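Search this site
Enter your search terms

Esperanza Esposito looks back: the boarding house, the bus, and a very long marriage
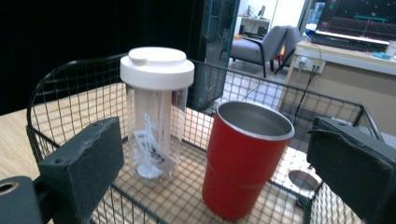
Last updated 18 August 2019

Esperanza Esposito wanted me to eat something before we started, and then she wanted me to eat something else, so it was well past noon by the time I got my notebook open. She is the last of the five Zamora children, and she talks the way I remember my own grandmother talking, with one story tucked inside another and a third waiting its turn.

"You want the beginning," she said, "but I don't know the beginning. I only know what my mother told me, and my mother told it differently depending on who was in the room."

The version she likes best has her parents arriving in the river town of Samance with a trunk, a sewing machine and the address of a cousin who had already moved away. Her father found work at the lumberyard that same week. Her mother rented a tall, drafty house on Kasiretti Street and began taking in boarders, mostly single men from the yard, and later on schoolteachers, whom she much preferred.

"The teachers folded their napkins," Esperanza said. "Mama talked about that until she died. The men were nice boys, and they sent money home and went to church, but they did not fold their napkins."

Her father died in November of the year she turned nine. She remembers the boarders carrying chairs in from all over the house so that people would have somewhere to sit, and she remembers her oldest brother, Rafael, going down to the yard the next morning in their father's coat. He was sixteen. He had planned to finish school, and he did finally get his diploma as a grown man with children of his own, sitting in a night class with people half his age.

"He was so proud he wore the cap to supper," she said. "We let him. Who was going to tell him no?"

She left Samance at nineteen on the morning bus, with a job waiting in the office of a seed company in Zirau and a room at the home of a widow named Signe Eide. I had expected to hear a little about Mrs. Eide and I heard a great deal, because the two of them stayed friends for the rest of the older woman's life. Mrs. Eide taught her to drive, to play cribbage and to make a bed so tight it was hard to get into.

"She was strict, oh my goodness. Lights out, door locked, no gentlemen past the porch. But when I had the flu that first winter she sat up with me 2 nights in a row, and she read to me from the newspaper, all of it – the hog prices, everything. I think she was lonely, and I was too, so it worked out."

It was on that porch that she got to know Leonard Esposito, who had come to fix the gutters and kept finding more gutters to fix. They were married in Mrs. Eide's front parlor, with her mother and all four of her brothers and sisters packed in along the piano. Rafael gave her away. The cake slid sideways on the drive over and was served with a spoon.

Leonard and Esperanza moved back to Samance a few years later, when her mother's hips began to trouble her, and they took over the house on Kasiretti Street, boarders and all. They raised two daughters there. She kept the house ledger herself, and she still has it, a long green book with a broken spine. At her count, 106 people rented a room from the family between her mother's first summer and the day she took down the sign.

"Some of them for a week and some of them for good," she said. "Mr. Lund died in the back bedroom at 78, and we were the only family he had, so we buried him next to Papa. People thought that was strange. I didn't think so."

Leonard has been gone for some time now. They had almost 70 years from the porch to the end, if you count the courting, and she does count it. She told me about his last spring quite plainly, while she wrapped up a piece of lemon loaf for me to take on the drive. He liked the window open. He liked to hear the school let out.

I asked if she missed having a full house, and she thought about it longer than she had thought about anything else that day.

"I miss the stairs," she said. "Somebody was always on the stairs. You'd be lying there in the dark and you knew who it was by the way they came up."

Her daughters want the stories on paper, and she has started writing some of them down, though she says her hand gets tired. She was up to the sewing machine when I visited.

Contact the editor | Copyright 2019, all rights reserved | Back to top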